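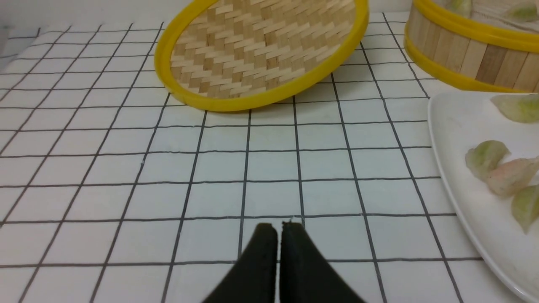

One buyer wrote to say that the Kaimal folding table stopped her back from aching on long cutting days, but that she wished she had ordered the leg extenders at the same time. We hear this often enough that the extenders now have their own line in the order form.

Odent Kaimal Folding Cutting Table
Sewing Room > Tables > Folding

In stock. Ships from our warehouse in two parcels: the top in one, the legs and hardware in the other. They usually arrive on the same day, but not always.

Overview

The Kaimal is a standing-height table for cutting fabric, pinning patterns and basting quilts. Both leaves drop flat against the center section, so it can be stored against a wall or behind a door. With both leaves up you can lay out a full width of most quilting cottons without folding. With one leaf up it works as a side table for a pressing mat or a serger.

The frame is steel. The top is a laminated board with a banded edge. It replaces the older Kaimal top, which had a raised lip that caught on rotary rulers. The new edge sits level with the surface, so a long ruler can hang over it.

What is in the box

Center section and two leaves
Four legs with leveling feet
Two leaf supports, left and right
Three locking casters and one plain caster, for those who want the table on wheels
Hex key
16 frame bolts and 14 hinge screws (two spares of each are in the small bag)

Assembly

Allow an afternoon if you are working alone. The legs go on first, with the center section face down on a blanket or rug. Do not fully tighten the frame bolts until all four legs are in place. The leaf supports are not the same: the left one has a notch near the pivot. If a leaf sags at the outer end, the supports have most likely been swapped.

The leveling feet and the casters use the same threaded socket, so you can change from one to the other later. Casters add 2 inches to the height.

Choosing a height

Stand with your arms relaxed and your elbows bent as if you were holding a cutter. The tabletop should be a little below your elbow. If you have to bend at the waist to reach the middle, go higher. The leg extenders add 3 inches and fit between the leg and the foot. They can be used with the casters, though the table is less steady that way and we do not suggest it for heavy machines.

For hand sewing from a chair the Kaimal is too tall. Look at the Ilomik table instead, which has the same top on shorter legs and only one leaf.

Table covers

The table is sold without a cover. We carry plain covers, felt-backed covers and grid covers. A grid is useful for squaring up yardage by eye and for keeping stripes and plaids straight while you pin. It does not replace a ruler. Any cover can shift as you work, and a small shift is enough to throw off a long cut, so clip it at the corners and check it against the table edge before you start.

Never use a rotary cutter directly on a cover. Put a cutting mat down first – the covers will not survive the blade and neither will the tabletop.
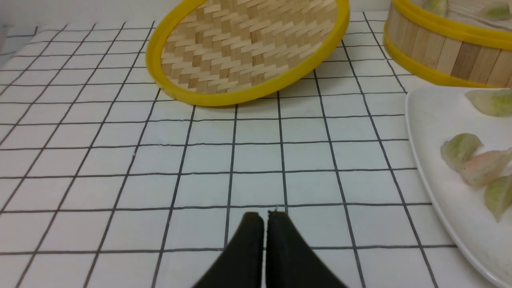
Grid pattern, dark lines on white. Cover sold separately.

Covers come in a size for the center section alone and a size for the full table with both leaves up. The full-size cover must come off before the leaves are folded down. If you leave it on, it bunches in the hinge gap and can be hard to free.

Care

Wipe the top with a damp cloth and dry it right away, especially along the hinges. Do not iron on the bare board. Chalk comes off with water. Wax-based marking pencils do not, and rubbing alcohol will dull the finish.

Check the frame bolts after the first month of use, then once a year. A drop of sewing machine oil on each hinge will take care of squeaks.

Works with

Rirkero clamp lamp (fits the center section only, not the leaves)
Rirkero thread rail
Ilomik under-table drawer, narrow
Odent leg extenders, set of four
Odent pressing mat, small and medium

The wide Ilomik drawer does not fit. It blocks the right leaf support.

Common questions

Can I keep a sewing machine on it?
Yes, on the center section. The leaves are meant for fabric and light tools. Do not lean on them or use them as a seat.

Does the old Kaimal cover fit the new top?
The center cover does. The old full-size cover is slightly too large because it was made to go over the raised lip.

Can I order one leaf as a spare part?
Yes. Tell us whether it is the left or the right and whether your table has the raised lip. Spare leaves come with new hinge screws.

Returns

Unassembled tables can be returned in the original cartons. Once the legs have been bolted on, we can only accept a return for a fault. Covers can be exchanged if they have not been washed.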